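Hartley Street Pavement and Sidewalk Walk
Route sheet 39, Korna side, south half
Walked by: Leokadia Ostrowski
Second set of eyes: Nii Kwofie
Sheet goes to: Benedicta Abugri, streets desk
Day: Tuesday, start 7:10 am
Length of segment: 2,497 ft

Marks used: OK / WATCH / FIX / N/A. Comments short please, Benedicta has to type these up.

BEFORE STARTING

Vests on, both. OK
Cones in truck. OK, but one has a split base, swap at the yard
Measuring wheel. OK. Zeroed at the hydrant
Crack gauge card. FIX. Left in the other truck. Used a tape, so widths are not on this sheet. Will go back with the card
Last sheet for this segment in hand. OK, from Fiifi Kyei, pencil, hard to read in spots
Traffic. Light. Two school buses, waited for both

SECTION A. ROADWAY SURFACE

A1. Potholes. OK
None in the first block. Old patch by the Momham driveway still holding, edges a bit proud.

A2. Rutting in wheel paths. OK
Nothing you'd feel in a car. Nii put the straightedge down twice.

A3. Cracking, single. WATCH
Long one down the seam past the bus stop. Fiifi had it on his sheet too. Sealed part is fine, the unsealed end wants doing the same time as A4.

A4. Cracking, branching or connected. FIX
Station 270. Several cracks meeting at one point in the lane. One comes down the middle, one goes off nearly flat toward the curb side, one heads right and climbs and gets broken up and faint as it goes. Another drops away under that one. Faint one on the left of the junction too, easy to miss, please don't leave it off the work order. Junction is the dark spot, start there.

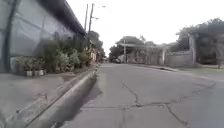 A4, Sta. 270. Branching cracks in lane, curb and walk at left.

Not alligator yet. No loose pieces when Nii put a boot on it. But it's a junction and water will sit in it, so I'm marking FIX and not WATCH. If crew is short I would still do this one ahead of A3. Rout and seal the main legs, the thin ones can be banded. Check the lower leg all the way to its end, there is a small dark smudge there and I want somebody to look at it with the card.

A5. Change of surface or old cut. WATCH
To the right of the cracks the pavement goes smoother, a bit bluer gray. Could be an old utility cut, could be just a different batch. Nothing on our plan for it. Benedicta, can you check the permit file? If it is a cut then the owner pays for thier own edge.

A6. Lane markings. N/A
Not on this sheet, striping has its own.

A7. Manholes and valve covers. OK
One rocks a little when you step on the north side, at station 422. No noise under a car. Leave it, recheck in March.

SECTION B. CURB AND GUTTER

B1. Curb face. WATCH
Worn along the Sta. 270 stretch, pale, still standing up fine. Dark line on part of the top edge. Need a closer look up close with a scraper, didn't have one. Not calling it a crack until someone does.

B2. Curb joints. OK
Checked first block by hand. Filler gone in a couple, nothing moving.

B3. Gutter strip. FIX (clean only)
Dark and stained at Sta. 270, and the outer edge is ragged, runs out onto the lane a little. Sweep first, then look. Can't tell you what the edge is doing until it's clean. Some light flecks at the near end, didn't bag any.

B4. Standing water. OK
None this morning anywhere on the segment. Would like a rainy day visit though.

B5. Storm inlets. OK
Both grates seated. Leaves on the second one, Nii kicked them off. Bars run the right way for bikes.

B6. Curb ramps. WATCH
Ramp at the corner by Grurnus Tire, the lip is high. Put the level on it but my reading is smudged, sorry. Redo on the return trip.

SECTION C. SIDEWALK

C1. Trip edges between slabs. OK
Walked the whole thing with the level. Worst one is at the church steps and it's still inside what we allow. Grind if somebody is there anyway.

C2. Surface. OK
Mostly plain concrete. A little mottled, greenish, along the Sta. 270 walk, nothing I'd write up. Sweep it the next time the blower is out.

C3. Stains and marks. WATCH
Brownish patch on the walk right in front of the plants. Small reddish mark by the top of the curb, closer in. I don't know what either one is. If the red is a locate mark then somebody is planning to dig and we should hold the seal at A4 until they are done. Benedicta please call it in before scheduling.

C4. Plants over the walk. WATCH
Didn't measure clear width. Owner notice goes out if they're past the line when we come back.

C5. Clear of obstructions. OK
One trash can at the Momham place, moved it back to the wall, told the guy at the door. He was nice about it.

C6. Lighting. N/A
Daylight walk.

SECTION D. ALONG THE BUILDING SIDE

D1. Downspouts draining across walk. OK
None found that cross. One ties in underground.

D2. Doors or gates swinging over walk. OK

D3. Anything hanging loose overhead. OK
Sign bracket by Grurnus Tire is rusty but tight. Told them anyway.

COMMENTS FROM SECOND SET OF EYES (Nii)

Agree on A4. I'd do it before the cold, not in March with the rest.
Disagree on B1, I would of left it OK. It's wear.
The A5 patch, I think it's a cut. Same look as the one on Korna Avenue and that was a gas service. Can't prove it.
Add a line to this form for tree roots, we keep writing it in the margin.

FOLLOW UP

1. Card and scraper visit, Sta. 270. Leokadia. Widths for every leg at A4, top edge of curb, lower smudge.
2. Sweep gutter before that visit, not after!! Fiifi's crew.
3. Permit file for A5. Benedicta.
4. Locate check for C3. Benedicta.
5. Ramp lip at Grurnus Tire, remeasure. Nii.
6. Seal order for A3 and A4 together. Draft only, hold for items 3 and 4.
7. Cover at station 422, recheck March.
8. New cone.

OFFICE NOTES

Typed from the field copy. B6 reading left blank as the writing was smudged. Where Leokadia and Nii disagree on B1 I have kept WATCH, it's her sheet. Locate request is in, no ticket number back yet. B.A.

Sheet status: OPEN
Finished walking: 9:35 am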